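I'd been hearing about the Kesholm works for ages before I finally got myself on a visit in June. It's a worker co-op in an old Tremeck building down by the rail yard, and every so often they let outsiders in for a morning to look around, ask rude questions and eat their soup. I belong to a tenants' union back in Clemwood, and we've been arguing for months about whether co-ops are a road out of anything or just a nicer way to sell things. So off I went, with a notebook and a very early train!

Check-in was at 8 sharp, and I mean sharp. Kaede Minami was at the door with a list and a pot of coffee, and she had us in our seats before I'd gotten my coat off. She's been a member since the buyout and she talks fast, which I liked. The short version: Tremeck announced it was closing the plant, the union local refused to go quietly, and after a long winter of meetings (and a sit-in that she described mostly in terms of how bad the sleeping bags were) the workforce ended up owning the place. There are 35 members now. 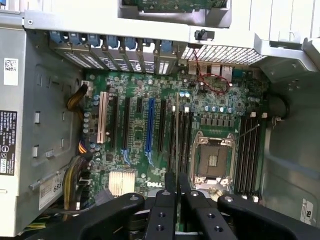

Page last changed: June, 4:15 pm

Every member has one vote and one share, and the share can't be sold to anybody outside. New people work a trial period and then the general assembly decides. I asked what happens when the assembly says no, and the room got a bit quiet. Kaede said it has happened three times and it was awful each time, and that they changed the rules after the last one so that a person gets to hear the objections early and answer them. I wrote that down and underlined it, because our own union has never had a decent way of doing that.

Then came the money talk, which I was dreading and ended up enjoying the most. Sverre Fjeld keeps the books this year (the job rotates, and he was very open about counting the days). Pay runs on a narrow scale, with the top rate capped at a fixed multiple of the bottom one, and they fight over that multiple every year. Part of the surplus goes into a common reserve that can't be divided up, even if the co-op closes. Another slice goes to a solidarity fund for strikes and other co-ops getting started. Last year the fund sent 3,087 dollars to the Baran warehouse strikers. A guy behind me said that wasn't much, and Sverre said no, it wasn't, and asked him what his outfit had sent. Ouch.

The best argument of the day broke out over the soup. A woman from a reading group wanted to know how any of this is more than a lifeboat. You still buy on the market, you still sell on the market, your prices are still set by people who squeeze their workers harder than you do. Sverre didn't really disagree. His line was that the co-op can't vote its way out of capitalism from inside one building, but it can keep people in practice at running things, and it can pay for some of the fights that go further. Kaede was more impatient with the question. She thinks a movement without any workplaces of its own ends up as a lot of people writing statements, and she said so with her mouth full.
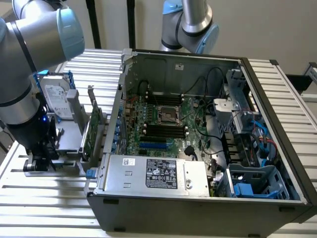
At the Kesholm works, June

I go back and forth on it myself. What I didn't hear enough about was the town. The members have a say, sure, but the people who live next to the rail yard don't, and when I asked about seats for neighbors or the city I got "we've discussed it" from two different people. Somebody should press them on that. I also wanted more on how they deal with members who skip the assemblies, as turnout has been slipping and they know it.

Still, I came home with more than I expected. We're going to try their trick of having two people chair every meeting, one for the agenda and one just watching who hasn't spoken yet. And I've asked Kaede for a copy of the bylaws, which she promised to send once the new section on objections has been typed up. If you want to go on the next visit, write to the works directly and do it early, the spots go fast. Bring cash for the soup.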